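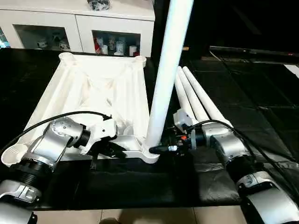 One leg up, three still lying there.

Garden table evening! White plastic, ribbed underneath, the sort every campsite in the country seems to own, and it cost me 24 quid from the Grerow place out on the Grakbridge road. The legs go into round sockets at the corners and the first one still leans a bit – I'll give it a good shove tomorrow. The leaflet promises it'll hold 90 kilos, which is more cake than even I can bake (though I'd love to try). Tea now, then bed.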